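ジュースディスペンサーの注ぎ口と受け皿の手入れについて

**Zaidi**

朝食コーナー用に、コック式のジュースディスペンサーを使っています。上に容器、下に金属の注ぎ口とレバー、台座に格子付きの受け皿という構成です。3月から使用しており、中身はオレンジジュースが中心です。

困っている点は次のとおりです。

- レバーを戻した後、注ぎ口から数滴落ちる。
- 受け皿の格子の隙間にジュースが残り、翌日には固まっている。
- 台座に指紋と水滴の跡が付きやすい。

取扱説明書は手元になく、型番も不明です。容量は1杯400 mlで注ぐことはなく、もっと小さいグラスで出しています。分解してよい範囲と、洗浄の頻度を教えてください。設置状態は次の3枚です。

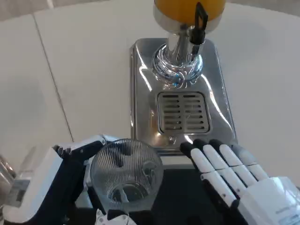
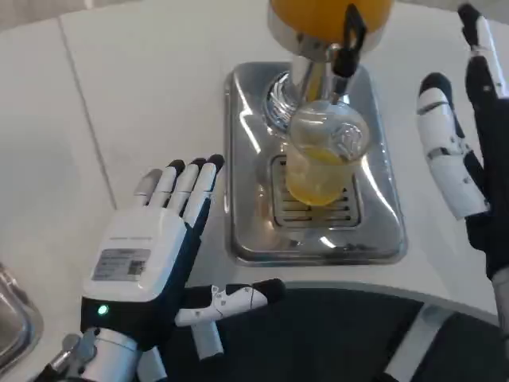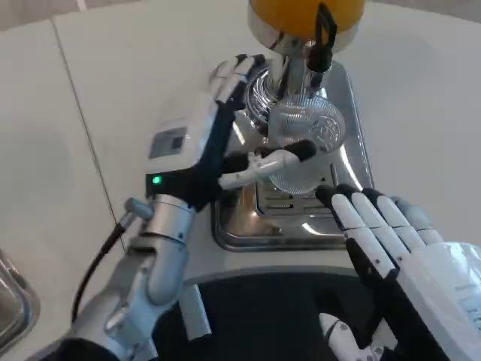
ディスペンサーの注ぎ口まわり。3枚目は注ぎ口の下にグラスを置いた状態。

**Gollness**

同じ形式のものを業務で3台管理しています。機種が特定できないため、一般的なコック式の手順として読んでください。

1. 容器を空にし、ぬるま湯を入れてレバーを開き、色が出なくなるまで流す。
2. コックを外せる構造であれば、レバー側の部品とパッキンを抜く。固い場合は工具で回さない。めっきに傷が付きます。
3. 中性洗剤と細いブラシで内側を洗い、十分にすすぐ。
4. パッキンを目視で確認する。ひび、つぶれ、変色があれば交換。
5. 完全に乾かしてから組み、水を入れて滴下の有無を見る。

閉めた直後の数滴は、注ぎ口の先に残った分が落ちているだけのことが多いです。30分置いても落ち続けるなら、パッキンか組み付けを疑ってください。果肉入りのジュースは弁座に繊維が挟まるので、漉したものに替えて比較すると切り分けができます。

洗浄は使用日ごと。継ぎ足しはしないでください。受け皿は格子が外れるなら外し、その日のうちに湯に浸けます。1枚目で見える細長い穴の部分は、乾いてからだと歯ブラシでも時間がかかります。

台座の鏡面は、水拭きの後に乾いた布で一方向に拭き上げます。研磨剤入りのクリーナーと塩素系漂白剤は不可。

**Laventon**

うちはパッキンを替えたら止まりました。内径を測らずに買って一度失敗しています。ノギスで測ってからのほうがいいです。

あとグラスは受け皿の真ん中に置かないと格子の外に垂れます。3枚目のような縦筋のグラスは筋の間に汚れが残るので、ついでに漬け置きしています。

**Zaidi**

ありがとうございます。コックは手で回して外れました。パッキンの片側がつぶれていたので、寸法を測って注文します。格子は持ち上げると外れたため、湯に浸けているところです。交換後の滴下については追記します。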